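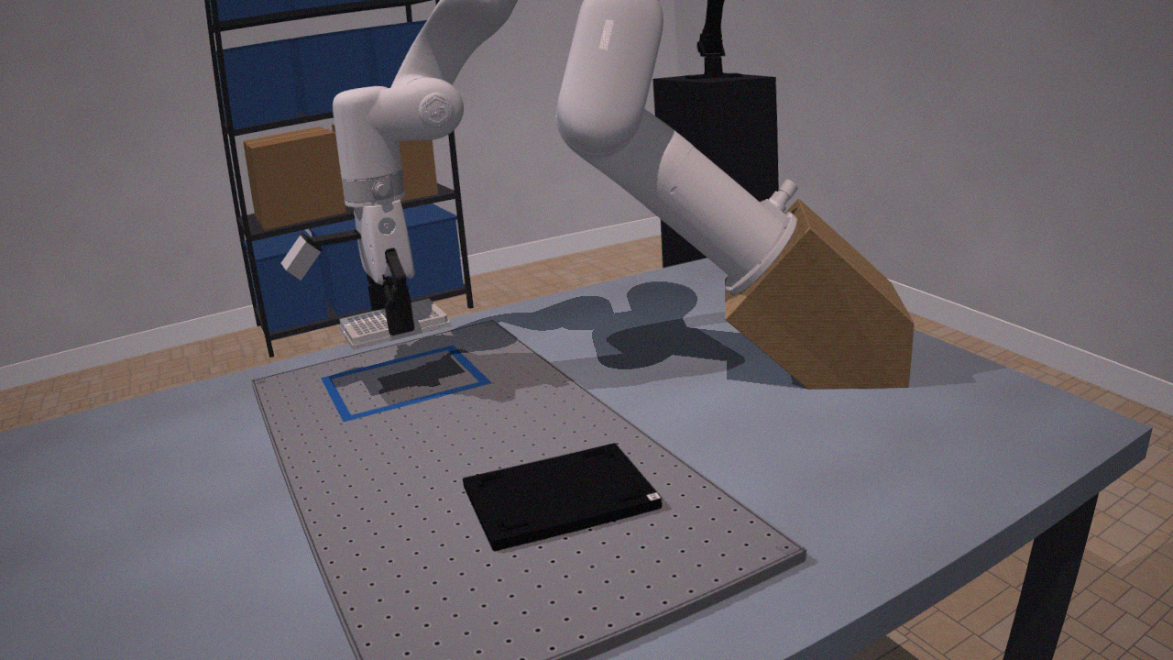

Small white rack near the back edge of the table, rendered view.

Ticket: Rack records missing from nightly inventory export
Product: Clanonow inventory server
Site: Plistley
Opened: April 22, 2024
Priority: Normal
Status: Resolved, monitoring

Problem as reported

The nightly export from Clanonow to the Skimer ordering system finishes without an error, but part of the rack list does not arrive. The export log shows 91 rack records read and 91 written. The Skimer import page lists fewer. Plates, tubes and bulk consumables are complete. Running the export by hand gives the same result.

Environment

Clanonow server and Skimer client on separate hosts, same subnet. Export format is CSV, semicolon separated. Transfer is by shared folder. Import job starts 30 minutes after the export job. No changes to either host were logged before the fault was noticed.

Checks done

Disk space and folder permissions on the share: normal.
Clock difference between the two hosts: within limits.
Export file opened in a text editor: all rack rows present, header row correct.
Same file imported on the test client: same rows missing. This rules out the share and the live client.
Import log set to verbose. Rows are dropped at the supplier lookup step with code 5, "no match, row skipped". The code is treated as a notice, so the job still reports success.

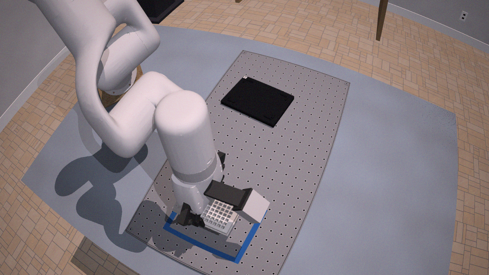 Rack and perforated board on the work surface, rendered view.

Cause

Every skipped row has De Bruijn in the supplier field. In Clanonow the name was stored with a non-breaking space between the two words. It was probably pasted from a web page when the supplier entry was last edited. Skimer compares names byte for byte, so the lookup failed. Other item types from this supplier use the supplier number and were not affected.

Fix

1. Stop the scheduled export.
2. In Clanonow, open Suppliers, select the De Bruijn entry and retype the name by hand. Do not paste.
3. Save, then run Rebuild Index. It took around 90 seconds on this server.
4. Delete the old export file from the share.
5. Run the export by hand, then the import.
6. Compare the rack totals on both systems.
7. Turn the schedule back on.

Result

Rack totals match on both systems. No code 5 entries in the import log. Verbose logging turned off again.

Open items

Request sent to Clanonow to clean up spaces in name fields on save. Planned for the August release, not confirmed.
Import alert on skipped rows: to be set up by the site. Ticket stays in monitoring until the alert is in place.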